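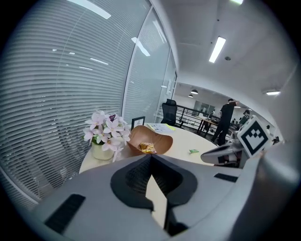 I have now read the whole of the Darkemby parking consultation, all the appendices included, and I have some doubts. Thread.

The plan, for anyone who doesn't live here: residents' permits on every street between the station and the river, 8am to 8pm. Visitors get paper scratch cards. Everyone else gets a machine or the app. The council calls this "rebalancing kerbside demand". I call it a parking charge.

I'm not against it on principle. I lived on a permit street for years in another town and mostly it was fine. You paid, you moaned, you could usually park within sight of your own front door. So I came to this one in a fairly good mood.

The good mood lasted until page 4, where we learn that "a clear majority of residents support controlled parking". Lovely. How many residents? You have to go to Appendix C for that. 1225 leaflets went out. The number that came back is given as "a strong response".

A strong response. If I'd sent out that many leaflets and got a strong response I think I'd put the number in. I might even put it on the front.

I did email to ask. The reply thanked me for my interest and sent me a link to the page I'd been reading.

Then the question itself. I still had our leaflet under the fruit bowl so I checked. It says: "Would you like it to be easier to park near your home?" Yes or no. There's no mention of a permit, or of paying for one, until you turn over, and the tick box is on the front.

Who says no to that? I'd say yes to that. I did say yes to that! I am in the clear majority.

On to the parking survey, which was done by a firm called Zirutden. They found that the streets are "at or above capacity". They walked round twice. Once at 10.30 in the morning, written in the report as 1030 with no colon, so I spent a while thinking it was a number of cars. Once in the evening.

Both visits were in November. On the evening one there was a home match. I know because I remember it, I couldn't get the car down our road and ended up leaving it behind the swimming baths. Anyone could have told them. The report says conditions were "typical".

Now, it may be that it's full on an ordinary evening too. I think it probably is on the streets right by the station. But I live here and I'm guessing, and they were paid and they're guessing as well.

The price. First permit £100 a year, second permit more, third permit "by application". No word on what you'd have to put in the application. Vans over a certain height can't have one at all, which will be news to the two plumbers and the window cleaner on our street.

Blue badge holders are exempt, good. Carers visiting someone at home are "expected to be" exempt. I'd like that to be firmed up before anybody votes on it. My mum had carers four times a day at the end and they were always in a rush, and not one of them had time to stand in the rain fighting with an app.

About the app. It's called Ivanyshyn. I have tried it, because they already use it at the leisure centre. It wanted my number plate, my email, my phone number, my location "always", and leave to send me offers. Offers of what? More parking?

There is a convenience fee on top of the parking. I've never understood that one. I'm doing the typing.

Yes, you can still use the machine. There will be one machine per zone. The one for our zone is at the far end of Brornia Road, up the hill, so you'd park, walk up, pay, walk down and then go and see your friend. Card only.

Money next. The report says the scheme is "expected to be self-financing", and that any surplus goes to "transport improvements". I looked at what the last surplus was spent on, the one from the market square car park. It was resurfacing the market square car park.

Someone is going to reply that I just don't want to pay. Fair enough, I don't. But I'd pay if it worked, and what I can't find anywhere in the papers is what working would look like. How many spaces free at teatime? Fewer complaints than what? There's a review promised "in due course" and nothing for it to be held up against.

Someone else is going to say fewer cars would be a good thing. I agree with you. The bus that would have let me get rid of mine stopped running after 6pm two winters ago. It isn't in the report either.

Bit I did like: they want to turn the corner by the chemist into cycle stands and take out the two spaces where people block the crossing. Do that tomorrow. You don't need a scheme for it.

Also there's a petition against going round with almost 1000 names on it, and I'm not convinced by that either. I was asked to sign it outside the bakery by a man who told me the permits would be £400. They won't. It says so in the report. I didn't sign.

If you want to object, or support it, the form is on the council site under Streets, then Have Your Say, then Current. It times out if you take too long, so write your answer somewhere else first and paste it in. I lost mine twice.

Comments close at noon on the last day of the month, which they've printed as midnight on the posters. I'd go with noon.

Edit, as three people have asked: no, motorbikes don't need a permit. Page 19, very small, under the map.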